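Why I Finally Gave Up on the Perfect Pantry

4 min read

So we moved in May, into a place in Cimgate with a kitchen that is, and I say this with love, a hallway with a stove in it. The old apartment had a walk-in pantry. I didn't appreciate that pantry. I used to stand in it holding a can of chickpeas and complain that the shelves were too deep! Now I have one tall skinny cabinet next to the fridge, and for the first few weeks every time I opened it a bag of rice tried to kill me.

My first move was the same as everybody's, I think. I went looking at pictures of other people's pantries at 11 at night. You know the ones, with the matching jars and the little cursive labels and the lentils in a color gradient. I got completely sucked in. I bought a set of glass jars from Furora (14 of them, with the bamboo lids) and spent a whole evening pouring things into them and feeling like a new woman.

That lasted until I needed to know how long to cook the barley. The instructions were on the bag. The bag was in the trash. Also, two of the jars turned out to have different kinds of flour in them and I made some very strange pancakes before I figured out which was which. My husband ate them. He put a lot of syrup on them.

And the jars are heavy! If you're short like me and your top shelf is somewhere up near the clouds, you do not want to be pulling down three pounds of glass with your fingertips.

So the jars went to my sister and I started over with plain old bins and baskets. Cheap ones, nothing that matches. The idea is that everything stays in its own bag with a clip on it, and the bag goes in a bin with its friends. Baking stuff in one, pasta and rice in another, snacks in the one the kids can reach (I've accepted this). If I want the brown sugar I pull out the whole bin, dig around, and shove it back.

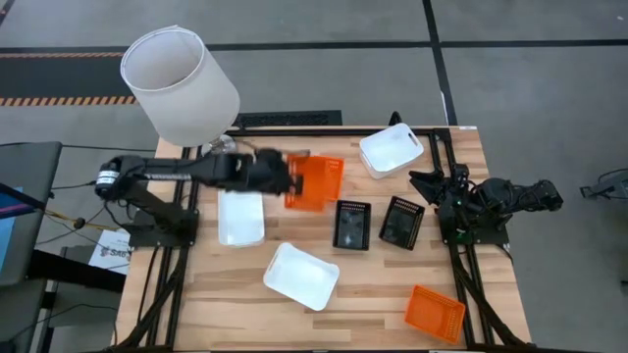

White bins and mesh baskets, orange and black.

I like the mesh kind best for onions and potatoes, so they get a little air. For anything that spills, like flour or those tiny chocolate chips, I want solid sides. I learned that with powdered sugar and I'm still finding it in the hinges.

Please measure your shelves before you go shopping, by the way. Measure the door opening too, not just the inside. I came home from Verach with four beautiful bins that fit the cabinet perfectly and could not get past the hinge. They live in the bathroom now and hold towels.

The other thing that's helped is that I quit buying backups. We had 200 tea bags when we moved. Two people in this house drink tea! There was also a giant tub of Desjardins mustard that I'd bought twice because I couldn't see the first one behind the cereal. With the bins I can see what we've got, more or less, and when a bin is full I don't buy any more of whatever's in it until there's room.

It still gets messy. By the end of the week there's usually a granola bar in with the pasta and somebody has put an empty cracker box back. It takes me a few minutes to fix while the coffee's brewing, and then it's fine for a while.

Next up is the spice drawer, which is a horror. I found a jar of paprika in there that has moved with us three times. If you have a system for spices that doesn't involve buying a special rack, please leave it in the comments, I'll try anything at this point.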